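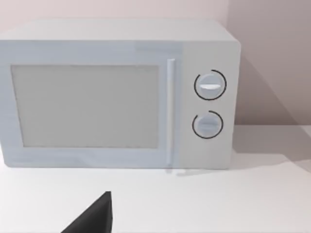 White countertop microwave, door side

Moved host, now the old page addresses give 404
Bernardo Sampaio
I moved our shop site from Piton to Frade on Thursday. The home page loads but 358 product pages don't. Do I have to redo each link by hand?

Jasmina Radulović
No. Check that the rewrite file came across, it's hidden so FTP programs often skip it. Copy it to the root folder and clear the cache.

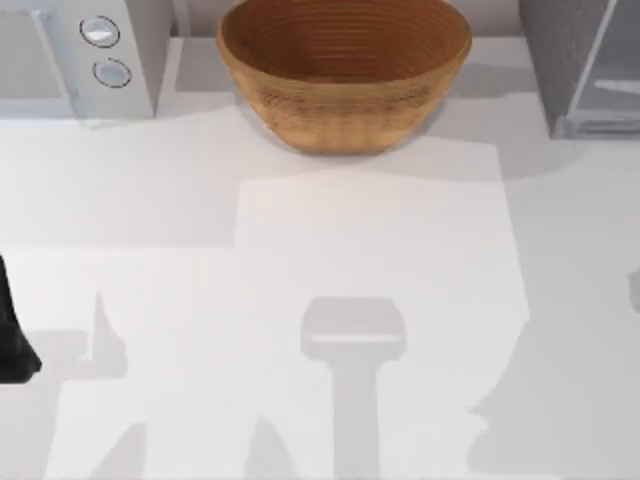
If some still fail after that, export the list and add redirects in bulk. Frade takes up to 1000 per upload.

Cristóvão Correia
Had the same in October, support fixed it in 8 minutes. Just ring them.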